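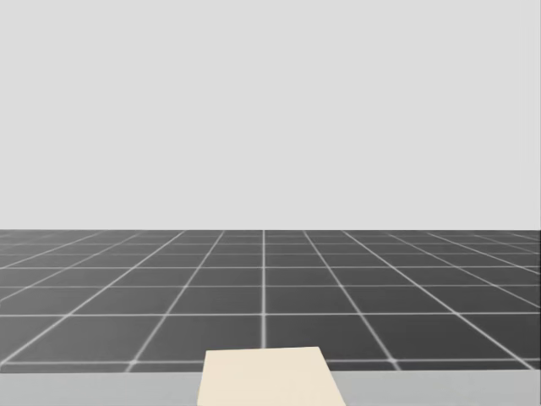 About Ekomura

Hi, and welcome! I'm Bergþóra (say it "Berg-thora" and I'll be perfectly happy), and I run Ekomura, a small survey and interview outfit that works on health questions in country towns. If you've had a letter from us, or a phone call at teatime from someone asking how far you drive to see a dentist, you've come to the right page to find out who we are and what we want.

Where we started

I came to Tremville as a practice manager at the medical clinic on the main street, long before I'd ever written a questionnaire. Part of my job was filling in forms for people further up the line who wanted to know how patients felt about the service. The forms were dreadful. One asked people to rate their "care journey" from very poor to excellent, and an older chap at the counter asked me whether that meant the bus. I thought that was a fair question, because the bus was the thing he most wanted to complain about.

So I wrote my own, on both sides of one sheet of paper. It asked how people got to the clinic, how long they'd put off coming and what had finally made them ring up. We left a pile in the waiting room through May and got 69 back, many with extra writing squeezed up the margins. People had plenty to say about parking and plenty more about repeat prescriptions, and a fair few said they'd stopped coming in winter altogether.

The clinic changed its phone hours after that. I was hooked! I went back to study part time, did my statistics at the kitchen table (badly, then less badly) and a few years later left the clinic to do this properly.

Who does the work

There are seven of us now. I look after the questions, the money and most of the talking. Mogens Ravn does the numbers. He joined me from a university department where he'd spent years on sampling, and he is the reason our results come with a page on how they were got. If you ring with a question about weighting he will be delighted, so leave yourself some time.

The other five are interviewers, and all of them live in the districts where they work. Two used to be nurses, one drove the school bus on the Setov side, and the other two came to us straight from the library in town. We pay them by the hour and never by the finished interview. Rushing someone through a talk about their chest pain so you can get to the next house is a rotten way to treat a person, and it gives you rotten answers too.

What we ask about

Mostly it's getting care: whether you have a regular doctor, how long you wait, what you pay out of your own pocket, what you do when the clinic's shut. We also ask about home and surroundings, so things like damp, wood smoke, tank water, and whether your house gets too hot to sleep in. Those last ones began as a single question tacked on the end. Then we noticed that was where people really got going, and now it's a whole section.

Our main piece of work is the Setov and Tremville Household Health Survey. In the latest round we spoke with 495 adults in four districts, by phone or in person, whichever they liked. We choose households at random from an address list, then choose one adult within the household, which is why we sometimes ask for whoever had the last birthday. I know it sounds like a party game. Please play along, as it stops us from only ever hearing from the person who likes answering the phone.

We do smaller jobs as well. Councils ask us to find out whether a new clinic room is being used, and community groups ask for help with a questionnaire they've written themselves. We've run group talks for carers, and a set of long interviews with farming families near Yoon about what happens when somebody gets hurt a long way from a hospital. That one is my favourite thing we've done, and I still reread bits of it.

Who pays for it

Local councils, mainly, and a few health charities, plus now and then a clinic that wants an outside pair of eyes. Whoever pays gets to suggest topics. They don't get to change the wording once we've tested it, and they don't get to keep the results to themselves. We put that in every agreement, and it has cost us a couple of jobs. We don't work for tobacco, alcohol or gambling businesses, and we don't sell lists of any kind.

What happens to your answers

Your name and your answers are kept in separate places from the day you talk to us. Once the checking is done, the names are destroyed. In our reports you'll see figures for a whole district, and sometimes a sentence or two in a person's own words if they've told us that's fine. In small places we change a detail here and there so that the neighbours can't work out who's speaking (everyone tries, believe me).

You can skip any question. You can stop halfway, or ring the next day and ask us to take your answers out. Your doctor won't be told whether you took part, and neither will your council.

Reading our reports

Every report is free and written in ordinary words, with the tables at the back for those who like tables. We print copies for the libraries and post them to anyone who asks. If you think we've got something wrong, please write and tell us! A reader in Yoon once spotted that we'd put her whole road in the wrong district, and she was quite right, so we fixed the map and reprinted the page.

Working with us

We take on interviewers when a new round is coming up. You don't need a degree. You need a driver's licence, a clear voice, some free evenings and the ability to sit quietly while another person thinks. Training is paid and includes practice calls with Mogens pretending to be a very grumpy householder, a part he enjoys far too much.

If you're from a council or a community group and you've got a question you'd like answered, get in touch early, before you've written the questionnaire if you can. A first chat costs nothing. Our office is upstairs from the old post office in Tremville, and the kettle is usually on from nine in the morning. There's a ground floor room we can use if stairs are a bother, just mention it when you ring.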